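Handout 4 – Workstation enclosures: panels, seams and worktops

Panel runs behind a bench are set out from the worktop upward. The Ekley course kit uses a white top against plain gray panels, and the rear junction is the datum for all later measurements.

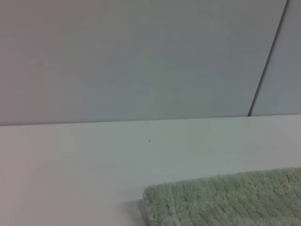

Joint width is read at 2 heights and both readings are logged. A narrow seam between fixed panels is normal – a wider joint may mark a door or a trim strip and is listed separately. Run length for the exercise is 3000 mm.
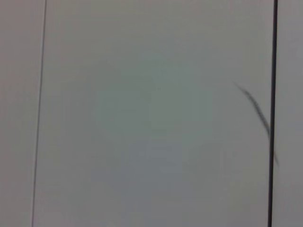
Which joint is measured first?
The one nearest the datum corner. Work outward from there and enter each width on the Soltisar sheet, in mm.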